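Workshop notebook -- Wednesday, kitchen bench

Wrote this up over a late coffee, so forgive the rambling. We finally sat down as a group to sort out the bench rules for the dish tasks on the Flolis work, and I promised I'd get them on paper before everybody went home and remembered them differently.

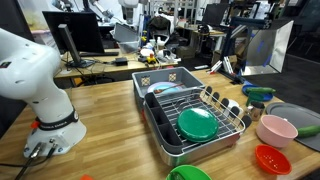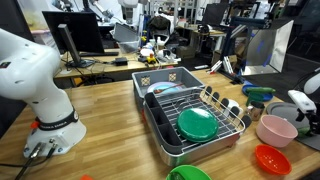 Dish rack, plates and cups on the wooden table.

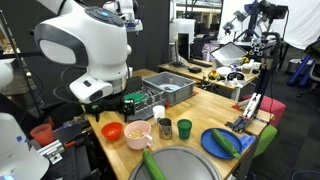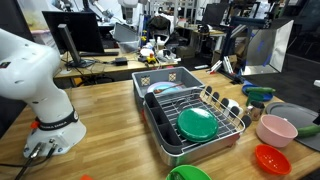

What set this off was the batch we sent over to Wimeck last month. We'd logged 2,980 runs and they accepted 2,900 of them, and I have to say they were very decent about the other 80. Nearly all of those came back for the same handful of reasons, and every one was a matter of housekeeping on our side. The arm did what it was told. We just hadn't agreed among ourselves on what a proper start looks like, and each of us had our own idea of it (mine included, I was rather fond of mine!).

So, the rules as they stand tonight.

Before the arm is enabled, both hands off the table and one person on the stop button. That person doesn't tidy, doesn't type and doesn't answer the phone. If you need to reach in to move a cup, call it out, wait for the other person to say "held", and only then reach. I know it feels fussy when it's just a cup, but I'd like us all to be in the habit before we start on the heavier pieces.

Layouts get changed between runs, never during. If something tips over or rolls away partway through, leave it lying, let the run finish or stop it, and mark it in the log. Please don't nudge things back. Three of the returned runs had a sleeve in them.

"Plate in the rack" means standing between the prongs and staying there after the gripper has let go. A plate lying flat on the wire is a start position and counts as nothing else. We went back and forth over leaning plates for a good while -- I was for allowing them -- and settled on writing "leaning" in the notes column and letting the reviewer decide.

Cables: walk the edge of the table at the start of every session and look at where they hang. Anything that has crept toward a walkway gets tied back. The Honorato checklist has this as a weekly item and I'd much rather do it daily, it takes no time at all.

Speed stays on the low setting for anyone with fewer than 400 runs to their name. I've moved the tally sheet to the inside of the cupboard door, so please keep it honest and keep it current.

After every 20 runs, stop and have a proper stretch. Wipe down the gripper fingers then too, and have a look at the pads while you're there.

Still open: whether the second arm needs to be powered down or only parked while the first is working. The Resport guide says parked is fine if its zone is locked, but I read that paragraph twice and came away with two different answers. Until we hear back from them, power it down.

Also need more labels for the log binders, and the blue pen has gone missing again. Will print these rules large and put them up by the door in the morning.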